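Rhydian Gwynne
@rhydiangwynne
February 11, 2024

Spent the morning on the small room at Pillivstead. A few notes on cloths, tables and black fabric, mostly so I don't have to work it all out again in March.

The job was to get the table clear and wiped down, the backdrop hanging reasonably, and the cleaning cloths into some kind of order. The cloths took longest.

There were 27 of them. I know because Cadi Yorath wanted a number before she would let me buy any more. We are not buying any more.

Sorting first. Anything with a hem coming undone went in the rag bag. Anything that smelt of polish went in a separate wash. The green ones I kept for the table, and the other colours have gone to the kitchen.

Wash at 40, no softener. Softener leaves a film and then the cloth pushes water about instead of picking it up. Emlyn Sayce disagrees with me on this and is welcome to do his own.

Folding. I used to do thirds, then thirds again, and they sprang open in the drawer. Now it's in half, in half again, and flat with a hand. It isn't neat but it stacks.

A loose fold is fine if you're about to use the cloth. You get a few clean faces out of it, turning it over as you go. I only bother with square corners for the drawer.

Green cloth on the table, black fabric and letters behind.

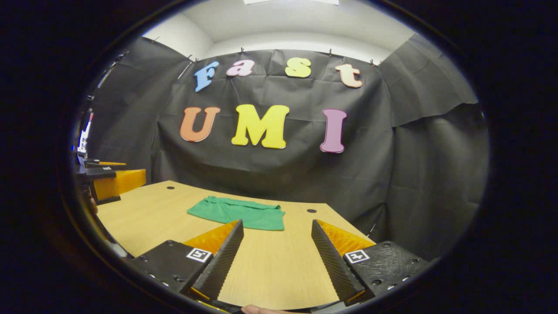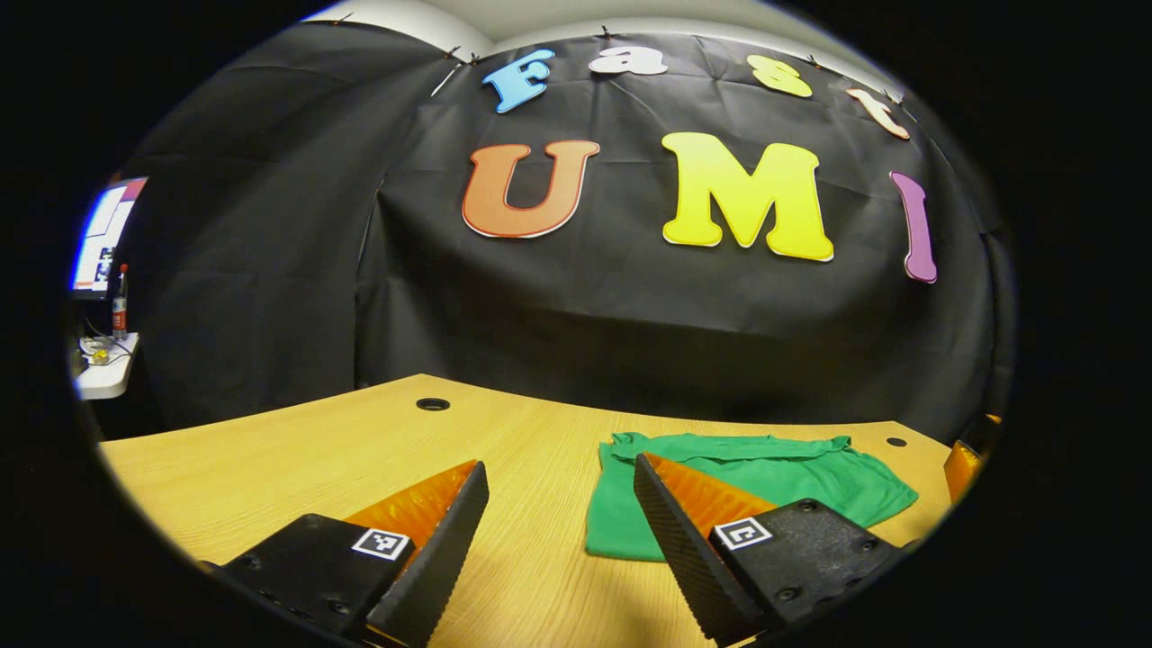

On wiping a wood-grain top: go with the grain, damp cloth, then a dry one straight after. Across the grain leaves streaks you only notice when the ceiling light is on.

Do the cable holes separately. Crumbs and fluff collect round the rim and if you sweep over them you just push the lot down inside. I put a corner of the cloth over one finger and go round the edge.

If there's a plastic ring in the hole, lift it out once in a while if it lifts. I got two paper clips and a pen lid out of the last one I did, which was on the Ledik desk upstairs.

Backdrop next. Black fabric shows every crease. I gave ours a steam last year and it looked good for almost a week. I've stopped doing it.

Clips along the top hold better than tape. Tape lets go in the night and you come in to find the whole thing on the floor. We had a bag of clips from Dritby and 2 had lost their spring, so check them before you're up the steps with an armful of cloth.

Start clipping in the middle and work outwards. If you start at one end you arrive at the other with a big flap left over, and then you have to decide what to do with it.

For dust on black fabric, a lint roller is all right for small patches. For a whole sheet take it down and shake it outside. Not in the corridor. Gwilym Pritchard has asked me to mention the corridor.

Foam letters: they mark easily and the pale ones go grubby first. Wipe with a barely damp cloth, no spray, and don't rub at the edges. Leave them flat to dry on a tea towel.

Naveen Kaushik asked whether I'd get the letters dead level. No. I tried with a spirit level the first time and the fabric had sagged by lunch, so the level meant nothing. By eye from the doorway is good enough.

Question I've had twice now: where do the clean cloths live? Top drawer of the Kováčik unit, folded edge to the front so you can pull one without bringing the rest. Used ones go in the bucket by the sink. Please don't put them back in the drawer.

I've put 6 in the drawer and the rest are on the shelf above. When the drawer is down to the last one, refill it from the shelf, and when the shelf is low, put a wash on.

Things still to do in there: find a better spot for the steps, replace the dead clips, and see if the table wobbles because of the floor or because of the leg. My money's on the leg.

Emlyn has just messaged to say he's used softener. Separate pile, please, Emlyn.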